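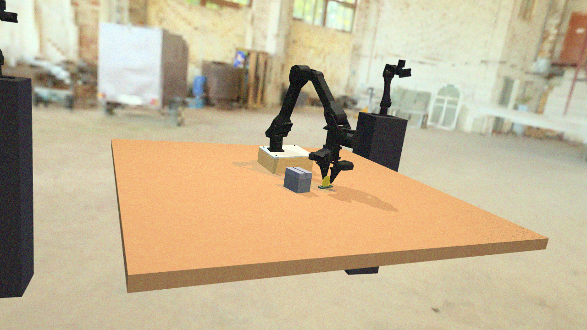
4. Loading the new fares and allowances into Firnum

Okay, budget's out, rates have changed, and now your household planner is wrong. Mine was off by $40 a month before I got around to this section, so do it early if you can.

1. Open Firnum and go to Settings, then Public Rates. If you still see the old Gilani screen with the green tabs, you're on version 2 and need to update first (see section 1).

2. Click Import and pick the rate table for your district. I live in Flerkden, so I use that one for all my examples. The file has 192 lines and it loads fast, even on my sad old laptop!

3. Set the start month. Most of the new bus and ferry fares begin in December, but the heating allowance starts later, so leave that box blank for now.

4. Type in your yearly allowance. Mine came to $2194 (it's on the second page of the letter, bottom right). Don't use commas, Firnum hates them.

5. Press Save, then Recalculate. You need both. I skip the second one every single time and then wonder why my totals look the same.

Note: If you get a pension and a grant, enter them on separate lines. The planner taxes them differently, and if you lump them together you'll get a scary number that isn't real.

Caution: Importing wipes out any rates you typed in by hand. Go to File, Backup before step 2. I lost a whole evening's worth of Soltach water charges that way and had to dig the bills back out of a drawer.

6. Check the Monthly View. Changed amounts show up in bold until you click on them.

Moving an old budget over from a spreadsheet is covered in section 5.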